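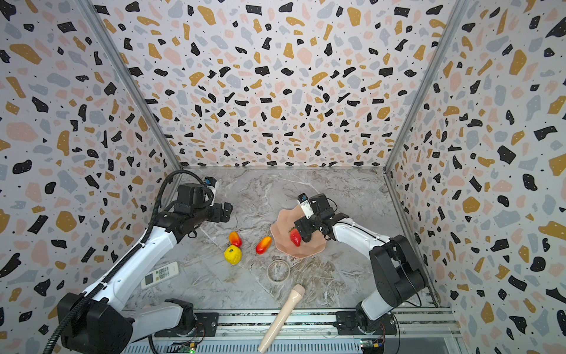 1/ The Seixas Props and Tableware Library has reopened its loans desk for the winter season. Members may again borrow plates, artificial fruit and patterned surfaces for displays, teaching and photography. The pink plate with the scalloped edge, listed in the catalogue under Serving Pieces, is available from today, as is the artificial strawberry with its green top. The lemon and the longer red-and-orange fruits are lent as one set with the strawberry and should be returned as one set.

2/ The catalogue now stands at 923 items. Glória Cunha completed the recount in September, and a number of entries have been corrected as a result. Several bowls previously recorded as white are in fact cream. Members who reserved by colour are asked to check their booking.

3/ Loans run for 6 weeks. A member may hold up to four sets at a time. Extensions are granted where no other reservation exists, and should be requested before the due date - requests made afterwards will be treated as late returns.

4/ We have received several questions about the artificial fruit. It is intended for display only. It should be wiped with a soft cloth, slightly damp, and left to air before it goes back in its box. Please do not use scented sprays. The smell remains in the box for months and has been remarked upon by later borrowers.

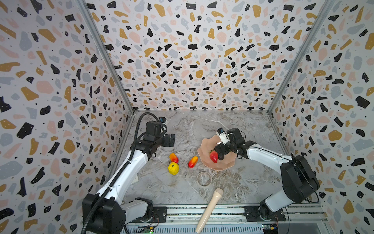

Strawberry, lemon and pale pink scalloped plate, with the clear glass ring.

5/ The glass ring is catalogued separately from the fruit set. Being low and transparent, it is easily missed against a veined surface when a display is packed away. Two were mislaid last year. Borrowers should sign for it on its own line of the loan form.

6/ On plates: the wavy rims chip more readily than plain ones. They should travel upright in the divided crate, with felt between each piece. Stacking is not permitted, even for short journeys. Madalena Cardoso at the desk will supply extra felt on request.

7/ The surface guide has been revised by Clementina Aguiar. Its general advice is to let one pattern lead. A busy wall covering suits plain crockery in a single colour; a quiet one will take a decorated plate. Pink reads well against grey, and yellow fruit is useful wherever mustard appears in the background.
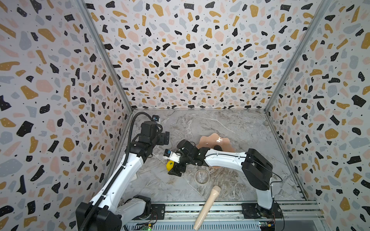 Terrazzo-style walls in black, mustard, pink and blue-grey, with a grey marble-patterned floor.

8/ Members have asked whether terrazzo and marble patterns may be combined. The guide says that they may, provided the ground colours are close. An off-white wall pattern above a pale grey floor is the pairing recommended for first displays. Sample sheets of both are kept in drawer 3 and may be taken home overnight.

9/ The Sokevden branch will hold the larger wall coverings from now on. Rolls must be booked through Tiago Pacheco and collected in person. The Wundosden branch will continue to lend table linen only.

10/ Damage should be reported on return, however slight. A mark noted at the desk carries no charge in the first instance. Unreported marks are charged at the replacement cost shown in the catalogue. Enquiries about charges should be addressed to Oratile Mabaso.

11/ The revised loan form and surface guide, both dated December 2022, replace all earlier versions. Paper copies are available at the desk.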